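Focaccia: overnight in the fridge or same day?

gekeo_baker
Okay, I am hooked! Third focaccia this October and the crumb finally had those big uneven holes. I did 23 hours in the fridge, then let it come up on the counter under a cloth until it jiggled. So much better than my same-day ones! 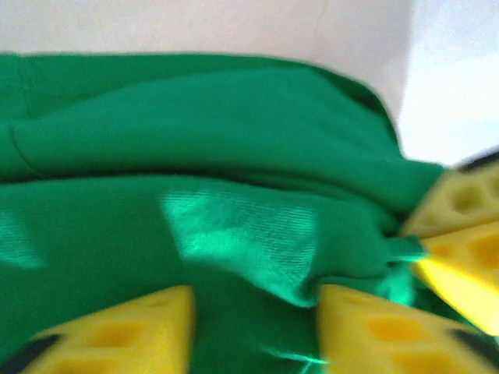
Green cloth, soft folds

CallumMorrison
Looks like a cozy setup! I have to disagree on the fridge, though. I do mine same day with warm water and plenty of olive oil, 33 minutes in a hot oven, and my family can't tell the two apart (I've tested them, they just want more).

vusasow
Oh, I can tell. The cold dough tastes almost nutty. Same day is lovely with soup but it's a bit plain by itself. Also, 33 minutes?? Mine would be a brick. What pan are you using?

CallumMorrison
Deep one, thick dough. I like it tall!

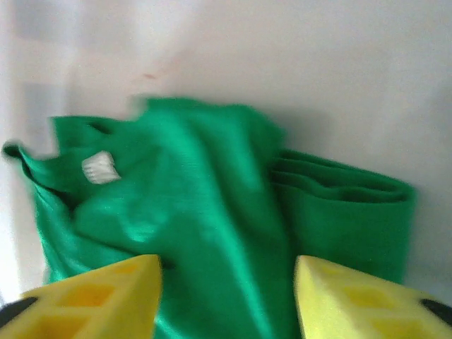

Posted by Lamai Kaewkla | 17 October 2021

Jumping in to say both camps are right! I mix at night when I remember and in the morning when I don't. What changed everything for me was salty water poured over the dimples right before baking. The top gets crackly and the middle stays soft, I love it.

gekeo_baker
Salty water! Trying that tonight. How much salt?

Lamai Kaewkla
A small pinch in 55 ml of water. Go easy if you're adding olives.

vusasow
And rosemary goes on after the brine, or it floats into one corner.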